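Mice Before Winter: Sealing a House from the Outside In
Speaker notes, Vastwood home pest evening, April 29, 2022
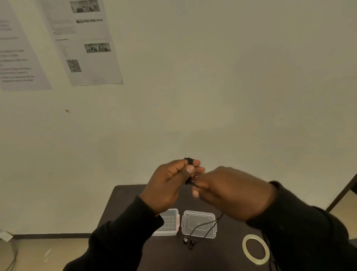
Welcome everybody, and start straight in with the gap. A young mouse can squeeze through a hole as wide as a pencil, and I love watching people's faces when they hear that! Hold up the pencil, pass it along the front row. Then talk about pipes and cables, my favorite subject (I mean it). Ask the room to think of a thin black cord, the kind you can coil up between finger and thumb like the one in the picture. The cord is tiny, but the hole drilled for it often isn't, and that leftover space is a front door for a mouse.

Next slide, the outside walk. Go slowly here, people like to take notes. Start at the garage door and check the bottom corners, then the dryer vent, the gas line, the outdoor faucet. Bring a flashlight even at noon. Dark greasy smudges along an edge mean a regular route.

Filling the holes. Steel wool first, packed tight, then sealant over it. Foam by itself gets chewed, so pass around the chewed piece from the Brorel Street house. That house had 12 openings, and 2 of them were behind the stove!

Traps. Snap traps still do great work. Set them at a right angle to the wall with the trigger end touching it, and use just a smear of peanut butter. Keep them away from kids and pets. Wear gloves for cleanup and spray droppings with disinfectant before wiping, no dry sweeping.

Timing. Do the sealing now while it's pleasant out, then walk around again in September when the nights cool off.

Questions, up to 12 minutes. Someone always asks about ultrasonic plug-ins (I don't use them, say why). Leave the pencil on the table by the door.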